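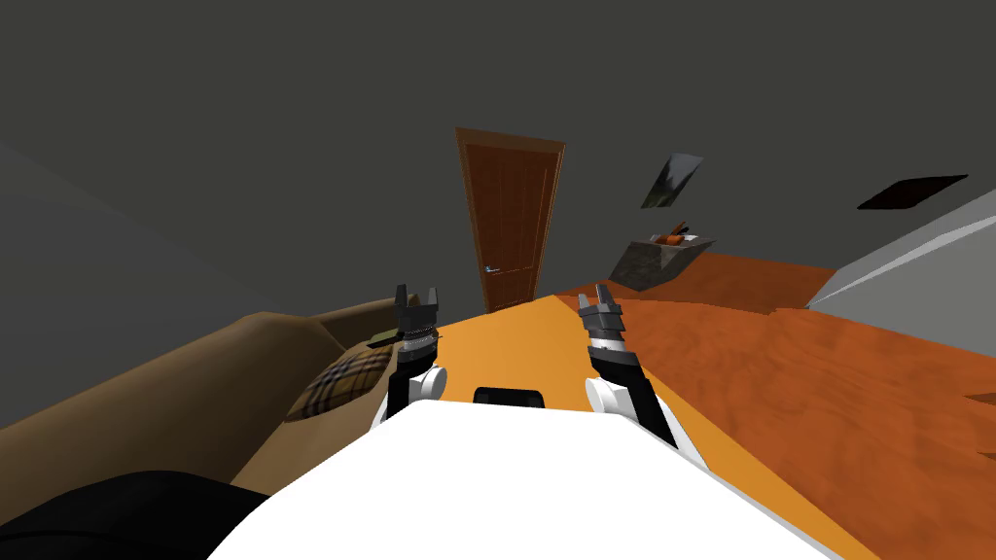 Gernthorpe Interscholastic League

August 6, 2024
By Teófilo Salazar

The Gernthorpe Interscholastic League is a high school athletic conference made up of public schools in and near the town of Gernthorpe. It organizes regular season play in soccer, cross country, volleyball, basketball, wrestling, baseball, softball, and track and field. Football is not a league sport. Member schools that field football teams play in a separate regional group.

Membership

The league has two divisions, East and West. Schools are placed by enrollment and travel distance, and placements are reviewed every other year. Kavimitz High School and Goltano Central School are the largest members and have been in the East Division since it was formed. Bensaid Union School, the smallest member, plays in the West Division and combines with Goltano for wrestling and cross country. Under league rules a combined team uses the name and colors of the host school, and its home contests are held at the host school unless both athletic directors agree to a change.

Seasons and scheduling

The league year is divided into fall, winter, and spring seasons. Athletic directors meet in June to approve the fall schedule and to set deadlines for the other two. Each team plays every division opponent home and away. Games against teams from the other division are played once, with the home site switching from year to year.

Weekday varsity contests normally start at 4:30 p.m., with junior varsity to follow on the same field. Basketball is the exception, and the junior varsity game is played first. A postponed contest must be made up on the next open date for both schools. If no date can be found before the end of the regular season, the contest is dropped and standings are figured by winning percentage.

Schedules were mailed to schools on printed cards for many years. They are now posted on the league website, where families can look up a team by school, sport, and level. Changes are entered by the home school.

Facilities

Most contests take place on school grounds. League basketball finals are held in the Kavimitz gymnasium, which seats 2,200 with the end bleachers pulled out.

The league track meet is held at Goltano, the only member school with an eight-lane track. The cross country championship is run on a course behind Bensaid Union School. It crosses a creek by footbridge and finishes on the baseball outfield.

Championships

Division titles go to the teams with the best regular season records. Ties are broken by head-to-head results, then by record against common opponents. If teams are still tied, they share the title. In team sports other than wrestling, the two division winners meet in a single game for the league championship. Wrestling, cross country, and track titles are decided at one-day meets.

Officials

Officials are assigned by sport through a shared coordinator. Travel is paid by the home school for regular season contests and by the league for finals.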